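Hi, I'm Keabetswe, and Minaslow is my shop. Well, mine and Apinya's, but she says I'm the one who likes talking, so I get to write the About page.

We make collectible figures and small-run prop replicas, mostly from science fiction and monster pictures that never got much merchandise the first time around. If you grew up wanting the second villain's henchman and the toy aisle only ever had the hero in six different jackets, you're my kind of person. I was that kid! I made my first figure out of epoxy putty and a broken wrestler, and the head fell off on the bus.

The company started on my kitchen table with a run of 50 resin kits of the Warden from Vorkum, a space-station movie I've watched more times than I'd like to admit. I cast them myself, I packed them myself, and I got the shipping badly wrong on every single overseas order. They still sold out (thank you, forum people, you know who you are). The second run was 512 painted figures, and that's when Apinya Kaewsai came on board to run production and very kindly took the postage scale away from me.

We moved into our current workshop in January 2020, and there are five of us now. Ekkachai Yimyam sculpts. He works in clay for faces and goes digital for armor and anything with panel lines, and he'll argue about rivets for as long as you let him. Buppha Phetsri does the paint masters — if you've ever wondered how we get that greasy, lived-in look on the Torholm crew uniforms, that's her, with a lot of thin brown washes and an old toothbrush. Su-chen Shih looks after licensing and answers most of your emails, so please be nice. 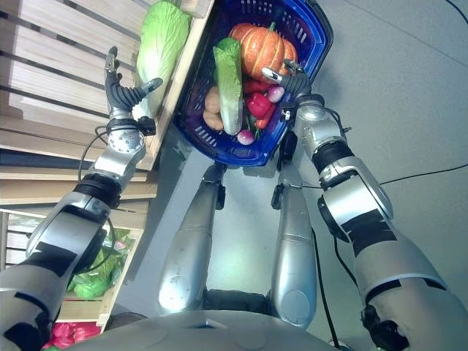 Silver arm, dark gray fingers, napa cabbage on the shelf.

What do we care about? Likeness, first. We'd sooner push a release back than send out a face that's nearly right, and we've done it, twice with the same figure. The Torholm captain went through 4 different heads before the people who own the license and the people in our shop all liked the same one. I have the rejects in a drawer and no, they're not for sale. (Stop asking, Ekkachai.)

Joints matter a lot to me too. I want a figure you can pose on your desk during a boring phone call and put back without a knee coming off in your hand. Our seven-inch line has double elbows and swappable hands, and the accessories fit in the grips without glue.

Our biggest release so far is the Nilsuwan Deep Diver, with 3288 pieces, each with a numbered card. The helmet comes off and there's a full portrait underneath, which Buppha painted from some very murky reference. It's gone from our store, but a few shops still have it, so look around before you pay auction prices.

We open preorders every March. The mailing list hears first, then everybody else the following morning. If something arrives broken, send Su-chen a photo and your order number and we'll replace the part or the whole figure. We keep spares of nearly everything, right down to the tiny belt buckles.

And if there's a movie you think we should be looking at, write in. The Deep Diver came from a customer letter, and the next line did too — I'm not allowed to say which one yet, but there are tentacles.

— Keabetswe Swanepoel

Contact us | Shipping & returns | © Minaslow. All rights reserved. | Back to top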